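Workshop Tips: Handling a Processor Safely
3 June 2023 | By Érica Miranda

Members of the Nurnus Repair Workshop attended the open day at Tivau, where robotic handling of computer parts was demonstrated on a working bench. Irfan Chaudhry led the session and answered questions from visitors. 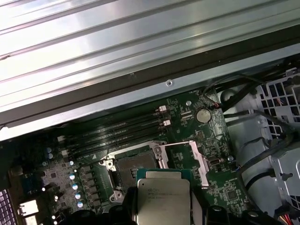
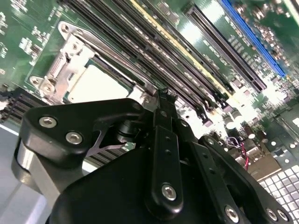 Robot gripper at the motherboard, Tivau open day.

The following advice was given for those who carry out the same task by hand at home.

Shut down the computer, unplug it and touch bare grounded metal before reaching inside. Raise the retention lever fully before opening the plate. Hold the processor by its edges only, and keep fingers away from the contacts on the underside. Match the corner marks on the processor and the socket, then lower the part straight down. It should settle under its own weight. Do not press or slide it into place.

Old thermal paste should be removed with a lint-free cloth and isopropyl alcohol. Mr. Chaudhry recommends keeping screws in a lidded tray, sorted by length.

The open day received 126 visitors. The next one is planned for January, and places may be reserved at the workshop desk.

Recent items
Sharpening Kitchen Scissors
Bent Briem on Storing Small Screws
Removing Dust From a Desktop Computer

This site uses cookies. By continuing to browse, you accept our cookie policy.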